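I have wanted to get inside the Keogh plant ever since we put their casements in our back bedrooms, so when the August open house came up I signed up the same evening. The drive took two hours and I would happily do it again tomorrow.

Check-in was at 8 in the morning, coffee in paper cups, safety glasses for everybody. Our guide was Oisín Sheehan, who started on the glass line and still talks about glass the way other people talk about their dogs. He took us first to the cutting tables, where big sheets get scored and snapped into panes. The snap is much quieter than I expected! You hear a little tick and then there are two pieces.

After the washer, the panes go to the spacer station. A strip runs all the way around the edge, the second pane comes down on top, and the gap gets filled with argon. Oisín had a cutaway corner that he passed around so we could see the two seals, one inside the other. I held onto it far too long and had to be asked for it back.

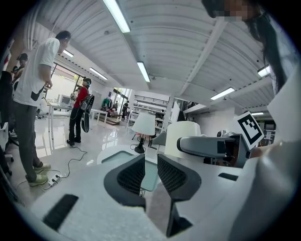
How can a homeowner tell when the seal on a double-pane window has failed?

Look for fog or droplets between the panes, where you can't wipe them off. Moisture on the room side is usually just indoor humidity, but a haze trapped inside the glass means the seal has let go. Most of the time the glass unit can be replaced on its own and the frame stays where it is.

From there we crossed over to frames. The vinyl comes in long lengths, gets cut at 45 degrees, and the corners are pressed against a hot plate and then against each other. What squeezes out is trimmed off so cleanly that I ran my thumb over a corner and couldn't find the joint. They run 137 frame profiles, counting the old ones they keep going for repairs. I asked about ours, the Brislow series, and they still make the sash for it, which made my day.

The test room was my favorite. A finished patio door gets clamped into a wall, the fans come on, and water sprays at it from a rack of nozzles while everyone stares at the sill. Remedios Ortuño runs the room, and she let us stand right up at the viewing panel. Her advice for those of us with sliding doors was to clear the weep holes every spring with a soft brush, and never to caulk over them. (I went home and checked. Two of mine were packed with dirt.)

Lunch was sandwiches in the showroom, with the new Honder entry doors lined up along one wall. I opened and closed every one of them. The heavy one with the three-point lock shuts with a lovely soft thud, and I'm already measuring our front hall. The price on the tag was $2962 before installation, so it may be a long measuring process. 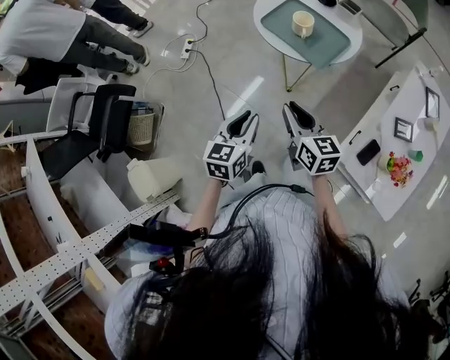 Ville Kuusisto wrote in to say that anyone thinking about the three-point lock should check the hinge side first, as his old jamb was out of square and the bottom hook wouldn't catch until the installer shimmed it. He also said to ask for the longer screws in the top hinge, and that after two winters the door still closes with one finger.

The afternoon finished at the loading dock, with 38 finished units strapped upright on racks and waiting for the truck. I took home a sample corner and a care booklet. The next open house is in the spring and they'd like people to sign up ahead, closed-toe shoes only.

Get new posts by email. Enter your address to subscribe. You can unsubscribe at any time.

Contact | Privacy | © Jozefína Urban. All rights reserved. | Back to top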